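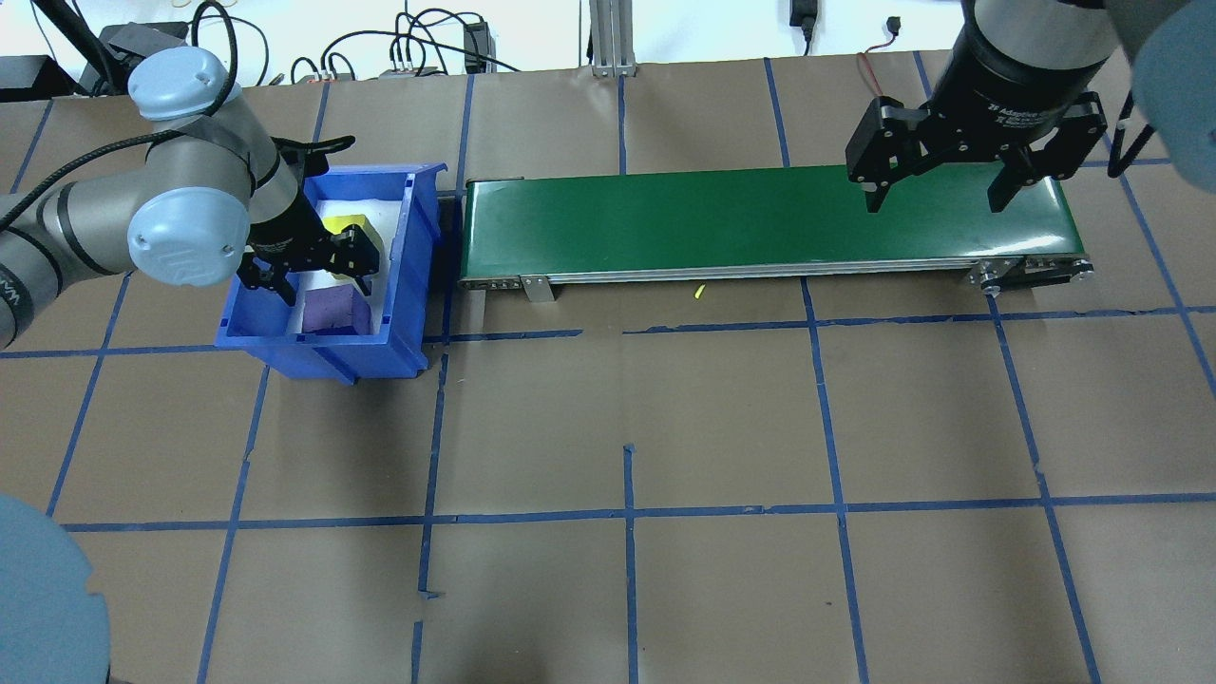
Home | Syllabus | Handouts | Readings | Contact

Intro to Operations, Handout 6: Why Lines Form
Randa Saliba
5 min read

Last time we ended with the bakery question, and a few of you emailed me your answers before I even got home, which made my week. Let's pick it up from there.

Say a counter can serve one customer every six minutes, and customers come in, on average, one every six minutes. Most people's first guess is that there will be no line. It sounds so reasonable! Supply matches demand, everybody's happy. But run it by hand with a die for the gaps between customers and you'll see the line start to grow, shrink a little, then grow again, and over a long enough day it gets away from you completely.

The trouble is that idle time can't be saved up. When the clerk stands around for four minutes because no one has come in, those four minutes are gone. When three people walk in together, the clerk can't go back and use them.

Some terms we'll need

Arrival rate: how many customers (or boxes, or phone calls, or planes) show up per hour. We write it as A.

Service rate: how many one server can finish per hour when kept busy. We write it as S.

Utilization: A divided by S. If 9 people come per hour and the clerk can handle 10, utilization is 0.9.

For the simplest kind of line, with one server and random arrivals and service times, the average number of people in the shop (waiting plus being served) is U / (1 - U), where U is utilization. Try it with a few values:

U = 0.5 gives 1 person
U = 0.8 gives 4 people
U = 0.9 gives 9 people
U = 0.95 gives 19 people

Look at the last two rows. We went from 0.9 to 0.95, a tiny nudge, and the crowd more than doubled. I have taught this for years and I still love that jump. Draw the curve yourself, please, on real paper. Your hand will feel it bend upward.

Little's Law

Now for my favorite formula in the whole course:

L = A x W

L is the average number in the system, A is the arrival rate, W is the average time each one spends there. It doesn't care what order you serve people in, how many servers you have, or how random things are, as long as the system is steady over the long run. With the 0.9 row, L is 9 and A is 9 per hour, so W is one hour. An hour, for a six-minute job!

Case for Sunday: the Prenton depot

The reading is the Kavalero case, pages 6 to 19. The Prenton depot takes in 1000 parcels a day through one sorting desk. The manager, Suominen, wants utilization as close to 1 as she can get it, and the drivers are furious about the wait. Read both sides before you take one. Pay attention to the table of arrival times (they bunch up badly before lunch) and ask what would change if the trucks were simply spaced out.

Problems

1. A car wash in Narkbridge gets 6 cars an hour and can wash 8. Find U, L and W, using the simple model.

2. The owner cuts the wash time so that it can do 9 an hour. Find the new W. Are you surprised by how much it drops?

3. Spend half an hour near any line you like and write down when each person joins and leaves. Check Little's Law against your own numbers. Start and finish when the line is empty if you can manage it, and bring your raw notes along with the totals.

Calculators are fine for all three. Office hours are unchanged.

Share (19) | Comments (6)
Previous handout | Next handout | Back to top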